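Print this page | E-mail this page

Brurnell Seed Library
Progress report to the Menix Fund
November 2023
Prepared by Kidus Degefa, project coordinator

Dear friends at Menix,

I promised in the spring that this report would be shorter than the last one, and I have tried, but it has been a full season and there is a good deal I'd like you to know. The money you gave us has gone further than I dared hope when I filled in the application. The parts that went slowly are in here too, and I've tried to give them the same room as the parts that went well.

Where we are with the catalog

You will remember that most of our seed came to us in one go, when the old Wiegand nursery closed and the family let us have everything from the back room. It arrived in cookie tins, coffee cans, pill bottles, envelopes inside other envelopes, and one very handsome hat box. The final tally of packets, once the tins had all been opened, was 2,416. Of those, 2,058 are now in the catalog with a name, a year where we can find one, a note on who grew it and a place on the shelf. That leaves 358 to go, and I'm sorry to say they are the hard ones. They are the packets where the ink has run, or the name is somebody's private nickname for a bean, or where all it says is "the good ones" with a date that could be a 1 or a 7.

I had hoped to have the lot done by now. What slowed us down was the handwriting. Old Mr. Wiegand wrote a lovely clear hand until late in life, and then he didn't, and his helpers over the years each had their own way of shortening things. We spent most of July building a little key to the abbreviations, and it felt like time lost while we were doing it, but August went along at a very good clip as a result. "Y.W." turned out to be yellow wax, for anyone who was wondering. We had it down as somebody's initials for weeks and had even started asking around town about who she might have been.

The catalog itself lives in Disora, the database we set up with the first part of the grant. I was nervous about this, as I think I told you on the phone. Our members range from people who do everything on their telephones to people who would rather I mailed them a list, and I still mail a fair number of lists. But the searching works well, the printed lists come out tidy, and when a member asks for a tomato that did well in clay I can find one while they are still standing there. We've asked that the notes field be made longer, as gardeners have a lot to say.

Germination testing

This was the piece of the proposal your reviewers asked the most questions about, and quite right too. A catalog full of dead seed wouldn't be much use to anyone. We test 20 seeds from each packet that has enough to spare, on damp paper towel, in the warm closet next to the furnace. Packets with fewer than that we leave alone for the moment, and they will go straight to an experienced grower who can give every seed a pot of its own.

The tomatoes have been wonderful. I had read that tomato seed keeps well, but it is a different thing to lift up the towel and find it full of little white roots. Squash has been better than I feared. The onions and parsnips were a washout, as everybody who knows about onions and parsnips told me they would be, and we have stopped spending towels on the older ones. Lettuce has been up and down with no pattern I can make out, and I'd be glad to hear from anyone in your network who has run into the same thing. The beans deserve a section of their own, and I will get to them.

One change we made along the way was in how packets move around the room. For a long time everything sat on the long table in whatever order it came out of the tins, and a packet could be looked up, put down, and looked up again by someone else the same afternoon. We now work through the alphabet by common name, and nothing goes back in a tin once it has been read. It's a plain enough idea and I wish we had started with it.

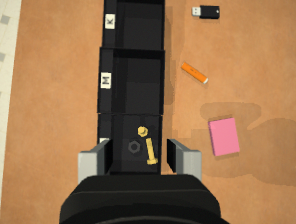

Three-compartment tray with lettered labels on the rim.

The other thing that has helped is a proper quiet hour. The library is a friendly place and people drop in to talk, and I would never want to discourage that, but reading faded pencil and talking about slugs don't go well together. The first hour after we open is now kept for the catalog. Visitors have been very good about it and mostly sit and read the seed catalogs from the old nursery, some of which have the most beautiful covers.

The beans

I said I would come back to these. Among the Wiegand packets there was a whole run of one climbing bean, saved year after year and marked only "Mother's." There was a packet for nearly every season, and you could follow the paper it was wrapped in from feed-store receipts to the backs of church bulletins. We tested the most recent ones in the spring without much expectation and they came up strongly. We planted them against the south fence behind the building in late May, when the soil had finally warmed, and they went up the strings and over the top and halfway along the gutter.

It's a flat green bean, a bit stringy if you leave it too long, and very good if you don't. We let most of the row go to dry seed. The granddaughter came by when the pods were rattling and took a bowl of them home, and told us her grandmother cooked them with bacon ends and a spoon of vinegar. That has gone into the notes field, of course, and is part of why I want the notes field made longer. We now have enough fresh seed to share it out properly next year, and it is the variety members ask me about more than any other.

Lending and returns

Borrowing was brisk in the spring. Members took seed home in the usual small envelopes with a card asking them to save some and bring it back. Returns are still coming in as I write, so I won't give you a figure that would be out of date before you read it. I'd rather put the whole picture in the year-end form.

I can say that returns are weaker than I would like on anything that needs a bit of know-how. People are happy to save beans and peas, and they bring them back by the jar. Carrots and beets, which take a second year, tend to be eaten, and I can't be too hard on anyone for that. Squash is a worry of another kind, as it crosses so freely that what comes back may not be what went out. We have begun asking members which other squash were growing nearby, and we keep those returns on a separate shelf until we have grown a few out to see.

To help with this we ran 3 seed-saving evenings over the late summer and early fall. The first was on tomatoes and was, frankly, a mess, with pulp on the floor and a great deal of laughing. The second was on lettuce and went much more smoothly. The last, on squash and hand pollination, was almost empty on account of a thunderstorm, and I would like to run it again next year with better weather and an earlier start. The handouts are finished and I can send them to you if they'd be useful to other groups you support.

Money

The full accounts are attached separately, but in words: we are under on shelving, over on postage, and level on nearly everything else. The shelving saving came about when the hardware store let us have some returned units at a discount. The postage is all those mailed lists, and I'd ask your patience with it, as the members who get them are often the very ones who know how to save a parsnip. With your permission I would like to move the shelving money across to cover it. We haven't touched the line for the humidity meter, as the one we wanted was out of stock until recently. It is now on order.

What comes next

In December we close to visitors for a short while and give the whole time to the unread packets. I am hopeful about many of them. We have the key, we have samples of everyone's handwriting, and one of the former nursery helpers has offered to sit down with us and the worst of the pencil. Anything that still can't be read will be grown out in a trial bed under a number, and we'll see what comes up.

We would also like to start writing down growing notes for our own soil and frost dates, variety by variety, from what members tell us. I don't want to promise a booklet just yet. I will say that the tomato pages are further along than the rest.

If any of you are passing through Brurnell once the weather turns, please do stop in. The quiet hour is first thing, and after that there is coffee. I have set aside an envelope of Mother's beans for your office, with planting instructions, and will mail it along with the signed copy of this report.

With warm thanks,

Kidus Degefa
Brurnell Seed Library

Print this page | E-mail this page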